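Femdale Community Pantry
Minutes of the Packing and Supplies Meeting
Held 07/11/2020, Stultedberg Hall

1. Opening
The chair opened the meeting at 9:14 a.m. and noted that a quorum was present. The minutes of the March meeting were approved with one correction: the delivery charge under item 5 should have been recorded as $212.

2. Snack box program
The program coordinator reported that 2,672 snack boxes had gone out since the start of the program year. Demand from the Wuretti after-school sites remains steady. The Yusuf Street site has asked that its boxes be delivered on the same day as the produce bags. The coordinator will confirm whether the van schedule allows this.

3. Containers and contents
The meeting considered the change from paper bags to clear plastic containers. Members who had handled both agreed that site staff can check the contents of a clear container without opening it. Concern was raised about the cost per unit and about storage, as the containers take up more shelf space than flat bags.

It was noted that food pouches with a screw cap vary in size from one supplier to the next, and that the larger ones may need to be laid at an angle. The meeting asked that every pouch on order be tried in the container before the next purchase is approved.

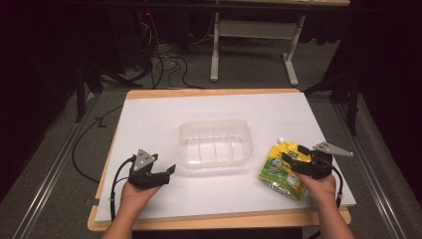 Item 3: clear container and spouted food pouch on the packing surface.

The meeting then discussed the packing surface. It was agreed that a plain white sheet will be laid over the board at each station and replaced when soiled. A member asked whether the sheet should be cut to the full size of the board. The chair ruled that this be left to each station.

Motion: That the pantry purchase clear containers for the 11 sites now receiving snack boxes, with paper bags kept in reserve.
Moved, seconded, and carried. One member abstained.

4. Labels
Labels will be placed on the side of the container and must show the packing date and any allergy notice. The draft label was returned for larger type. A revised version will be circulated before the next order is placed.

5. Storage
The lower shelves in the back hall are to be cleared for containers. The two broken crates reported in March have still not been removed. Action: facilities lead.

6. Other business
A request for a second hand-washing station was referred to the budget meeting. The supply closet key is to be signed out in the book at the front desk.

7. Adjournment
The meeting adjourned at 10:11 a.m.

Comments (3)

pantrydriver
Can the Wuretti sites send the old crates back with the van? We are short again.

M.K.
Please post the new label when it is ready. The old type was too small for me to read.

southsidemom
Will the pouches still be in the boxes this fall? My son eats those first.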